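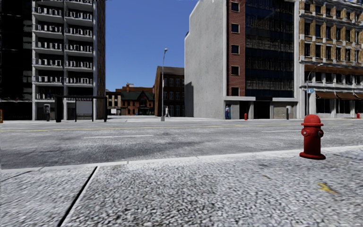
Deslow Mineral Paint — Help Desk Log
Ticket 497
Opened by: Esperanza Ferreira
Handled by: Amber De Smet
Product: Deslow Mineral Paint, color Gurholm (deep green), quart
Subject: Topcoat went cloudy and streaky on dresser, tannin bleed on drawers
Status: Closed

Print this page | E-mail this page

January, 9:10 am — from customer
Hi, need help fast, I have a dresser going to a buyer and it looks awful. Old five drawer dresser, brown, think it's mahogany veneer but not sure. Did 2 coats of Gurholm, looked gorgeous. Then the Wouters clear wax over it and now there are milky patches all across the top and one side. Also pinkish spots coming thru on the lighter drawers (those are in Sestodholm, the off-white). Do I have to strip the whole thing??

9:32 am — Amber
Don't strip. Two separate problems I think. Cloudy part is the wax, pink spots are bleed from the wood. Few questions first:
- how long between last coat of paint and the wax
- temp in the room
- how did you put wax on, brush or rag
- did you prime or seal the drawers at all
- what did you clean with before you painted

9:50 am — from customer
Painted last coat after dinner, waxed next morning. It's in the garage. Space heater on but I turned it off overnight so cold, no idea how cold. Wax brush, I glopped it on pretty good becuase I wanted it well protected. No primer, the can says no primer needed. Cleaned with dish soap and water.

10:05 am — Amber
OK, thanks. Garage off overnight is most of it. Paint is dry to touch in an hour or so but in a cold room the water in it hangs around much longer, esp. in dark colors where people put it on thick. Wax over the top traps it. Goes milky. Plus heavy wax on its own will look cloudy on any dark green or black.

Do this, top only to start:
1. Bring dresser inside. Heated room, away from the vent.
2. Leave it alone a full day. Don't wipe, don't add more wax.
3. Clean lint free cotton rag, no product, buff hard in small circles. Flip the rag a lot. If it drags, there's still too much wax on there.
4. If it drags — mineral spirits on a rag, damp not dripping, one light pass. Window open. Lay the rag out flat outside to dry after, do NOT ball it up and toss it in the trash.
5. Look again next day, in daylight.

Drawers: leave them till we talk about sealer.

10:11 am — internal note, Amber
Third cloudy wax one this month, all dark colors. Can says "dry in 1 hour" in big letters and the cure note is on the back in tiny type. Joris can we look at that label?

10:40 am — internal note, Joris Koster
Label's already printed thru spring. Can put a sticker on. Will ask Mieke. Also check the batch, Gurholm had one batch that was thin.

11:15 am — Amber
Esperanza, can you read me the number stamped on the bottom of the can? Ends in two digits.

11:20 am — from customer
19

11:26 am — internal note, Amber
Batch 19. Not the thin one. So it's moisture + too much wax, not the paint.

Next day, 4:45 pm — from customer
Moved it to the dining room (husband thrilled). Side is totally fine now just from sitting and buffing!! Top is better but there's still a cloudy ring toward the back, dinner plate size. Didn't try the spirits yet, nervous it will take the paint off.

5:02 pm — Amber
It can lift paint if you scrub or soak it. One light pass won't hurt. Try it on the back edge first, where it goes against the wall. If you see green on the rag, stop and write me.

5:48 pm — from customer
Tried back edge, no green. Did the ring. Ring is gone. Looks a bit flat there though, like no shine.

5:55 pm — Amber
Right, you took the wax off that spot. Put a new coat on but thin thin thin. Dab the size of a pea for that whole area, rub in, wait ten minutes, wipe back. Buff tomorrow. You should feel like you put on hardly anything.

Now the drawers. Pink spots = tannins, old red stain in the wood moving up thru water based paint. More coats of Sestodholm wont fix it, it'll keep coming thru. Need a shellac sealer, clear one. "No primer needed" on the can is about sticking, it doesn't cover bleed. I know that's annoying. But your drawers aren't waxed yet, correct?

6:10 pm — from customer
Correct, ran out of patience before I got to them lol

6:14 pm — Amber
Lucky. Then:
- light sand, 220, just to knock it back
- wipe off dust, dry cloth
- clear shellac, 2 thin coats, over the whole drawer front not just the spots (spot sealing can flash thru as shiny patches)
- overnight dry, indoors
- 1 coat Sestodholm, look at it under a lamp, second coat if you need it
- no wax till it has sat a couple days

Pull the knobs if you can. Shellac runs around hardware.

Two days later, 8:20 am — from customer
Shellac on, first coat of Sestodholm on, no pink. One drawer has a faint yellowish spot down by the corner, would you do another coat of shellac or just paint?

8:37 am — Amber
Yellowish can be the same thing, coming slower. One more shellac on that drawer, whole front, then paint. Cheap insurance with a buyer waiting.

8:41 am — internal note, Mieke Van Rooij
Sticker approved. Wording: "Dry to touch in 1 hour. Wait 24 hours in a warm room before wax." Going on all dark colors first. Amber pls add the shellac thing to the web page for Sestodholm, we get this every winter.

Four days later, 2:30 pm — from customer
Done! Picked up this morning. Buyer loved it. Gurholm over that old veneer is just sooo pretty once it's buffed. Starting a pair of nightstands next, sealing FIRST this time.

2:44 pm — Amber
Great, glad it worked out. Tell her no hot cups or wet vases on the top for a few weeks, wax is still hardening. Closing this one. Reply to reopen.

Resolution: excess wax / trapped moisture, cleared w/ buffing and one pass mineral spirits. Tannin bleed sealed w/ clear shellac. No refund, no replacement sent.

Print | E-mail to a friend

Comments (4)

Amândio Carrilho
Same cloudy mess on a black hutch. Hair dryer on low and then buffing did it for me, but go easy, wax gets soft quick.

refinish_gal
Does this work if the wax has been on for months? Mine's been milky since summer

Amber De Smet (Deslow)
@refinish_gal go right to the mineral spirits step, old wax won't buff out. Test in back first. Open a ticket if it doesn't budge.

porchpainter
Wish the can said all this. Paint is lovely tho

Recent tickets
Brush marks in Sestodholm on flat table top
Can froze in mailbox — is it still good?
Drawers sticking after paint
Mixing Gurholm with Sestodholm for a lighter green
Wax brush shedding hair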